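Fórum Autoconsumo e Produção Distribuída
Tópico: Condomínio industrial, UPAC partilhada ou uma instalação por lote?

willell_pt
Boa tarde. Represento três empresas de um parque industrial pequeno e estamos a avaliar painéis na cobertura comum. Área útil de 2000 m², orientação sul, inclinação baixa, chapa sandwich. A proposta da Flirnotari prevê 564 módulos em duas águas, com um único ponto de injeção e repartição por coeficientes fixos. A alternativa é cada lote instalar a sua parte e ter contador próprio. Os consumos são muito diferentes: um dos lotes tem frio industrial em contínuo, os outros dois trabalham só de dia. Que solução escolheriam?

ccorrente
Coeficientes fixos com perfis tão desiguais é deitar energia fora. Ao fim de semana os dois lotes diurnos não consomem e a quota deles sai como excedente, pago a preço de mercado, enquanto o frio continua a comprar à rede. Pede simulação com coeficientes proporcionais ao consumo, a intervalos de 15 minutos.

Niloufar Abbasi
Concordo em parte. A repartição dinâmica rende mais no papel, mas exige dados de contagem fiáveis de todos os pontos e uma entidade gestora que responda quando falham. Num parque vizinho do nosso passaram 2 trimestres a discutir acertos. Com três participantes, eu começava por coeficientes fixos diferenciados por período horário e revia em março.

moon_kwp
Antes dos coeficientes, a cobertura. Chapa sandwich de que espessura? Há cálculo estrutural? 564 módulos em 2000 m² dá pouca folga para corredores de manutenção e afastamento aos lanternins.

willell_pt
Painel de 40 mm. O cálculo está incluído na proposta, mas só depois da adjudicação. Os corredores aparecem em planta com 60 cm.

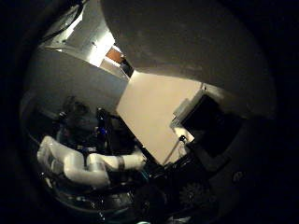
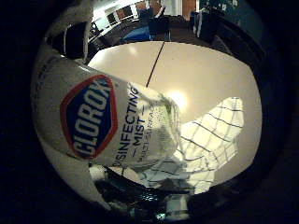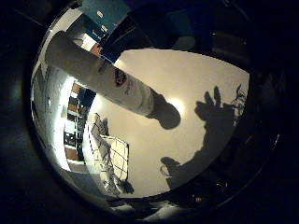

Na segunda: frasco branco Clorox Disinfecting Mist.

moon_kwp
Cálculo depois da adjudicação não aceitava. Se a estrutura precisar de reforço, quem paga? Isso tem de estar escrito. E 60 cm é curto para circular com um módulo na mão.

ccorrente
Discordo quanto aos corredores. Temos uma instalação com essa medida e substituem-se módulos sem problema, desde que a linha de vida esteja bem colocada. O cálculo prévio, sim, é obrigatório.

r_fase
Falta falar dos inversores. Com um só ponto de injeção, uma avaria no quadro geral AC para os três lotes. Qual é a potência prevista?

willell_pt
204 kW do lado AC, dividida por vários inversores, todos ligados ao mesmo quadro. Vou pedir o esquema unifilar com seccionamento por lote.

r_fase
Pede também o estudo de seletividade das proteções. Nas propostas que vi, o unifilar vinha bonito e as curvas dos disjuntores não estavam coordenadas.

Niloufar Abbasi
Sugestão prática: criem um quadro no Trello com as pendências do instalador (estrutura, unifilar, licenciamento, contagem) e um responsável por empresa. Por email perde-se tudo.

ccorrente
Uma folha de cálculo chega. O que interessa é não assinar sem a simulação de 15 minutos.

willell_pt
Pedido enviado à Flirnotari às 17h40: cálculo estrutural prévio, unifilar por lote, seletividade e simulação com as duas modalidades de repartição. Quando responderem, coloco os valores no tópico.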